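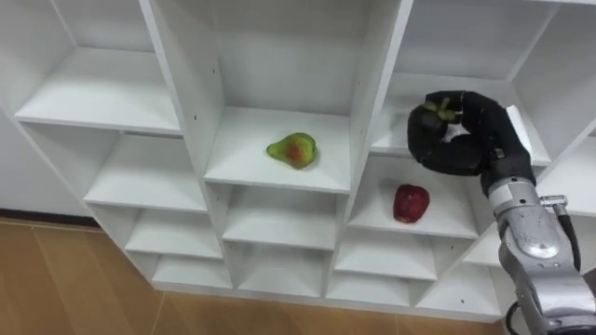
I've had the Lurkerell good practice kit for small robot arms since October, and I'm a bit smitten with it. You get a ring-bound rulebook, 217 task cards and a pad of log sheets. It's published by Rieger, and my copy came from the Grevbridge shop.

The rules are short and written in proper everyday English (hooray!). Clear the floor first. Agree who holds the stop button. Write down what's on every shelf before the arm moves, empty ones included. I used to skip that last one, and my notes were hopeless – now I can go back to an old run and know exactly where the apple was meant to be.

The section on food is my favourite. Cut fruit gets its own page, with a rule about keeping anything the hand has touched out of the kitchen, and another about wiping shelves between runs. Sensible stuff, and much clearer than the Irel guide I had before, which ran to 600 pages and barely mentioned food at all!

Niggles? The log sheets are tight if you have big handwriting, and the index sends you to the wrong page for cable checks. I'd also like more on fabric-covered hands, as 2 paragraphs isn't enough when you're working with avocado.

I'm on card 40-something and still looking forward to the next one.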